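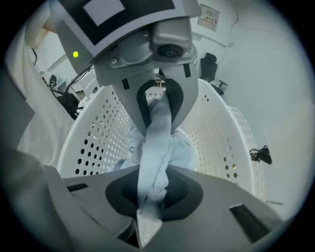
Search tickets
Enter keyword or ticket no.
Go

Passport stamps not registering at second tasting stop
Status: Resolved
Opened by: Kevser Gezer, tasting room, Venness Cellars
Component: Ukum passport scanner

Reported: Guests on the April wine trail get a stamp at our door, then show as unstamped when they reach Lirport. Pours are logged correctly. Paper passports are fine – only the phone version is affected.

10:40 Checked the event setup. All 8 wineries are listed and active. Venness is on version 7 of the stop list, Lirport on version 3.

11:05 Asked Lirport to sign out and back in. Still on version 3. Asked them to clear stored data and reload. List updated to version 7.

11:20 Test passport stamped at Venness, scanned at Lirport. Stamp shows.

11:50 Kevser reports three guests still missing stamps at Kocabaş. Same fault, older tablet. Cleared stored data there as well. Two passports corrected on the next scan. The third had been issued twice under different email addresses – merged by hand.

13:15 No new reports. Stamps made before the reload do not need to be redone.

To do: force a list refresh at sign-in before the barrel tasting weekend. Moved to a separate ticket.

Contact support | © Ukum | Back to top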